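I bought the Turnero work board from Wastwood in October, after my old table became too rough to write on. My wish was simple: a pale wooden top, no thick varnish, and enough space for paper and a ruler. I have used it for 40 days now, mostly for drawing and cutting patterns.
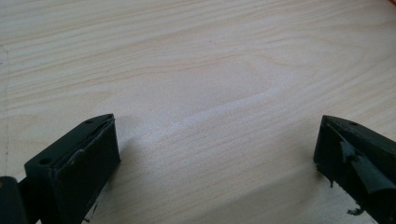
**Catriona Matheson**
*Home workshop reviewer, Ondstead*

The grain is what I like best. It goes over the board in long soft waves, and toward the middle it makes an arch, like a church window. The color is creamy with a little pink in it. In the shop it looked more yellow to me, so look at it in daylight before you pay.

The surface is smooth and a pencil moves well on one sheet of paper. With my previous board, an Öberg, I always needed three sheets under.

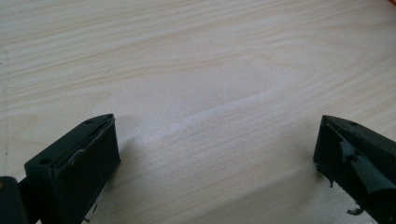
Now the less good part. When the light comes on it, a whitish shine lies over the grain, and for fine drawing I find this tiring. I turn the board a little and then it is fine. There is also a thin dark line near the left edge. It is faint, and I can't say if it is a scratch or belongs to the wood. I wrote to Wastwood and they answered after 2 days, very politely, but they also did not know.

Oil is not included - I think at this price it should be. I would buy the board again, in the same size.

**4 out of 5**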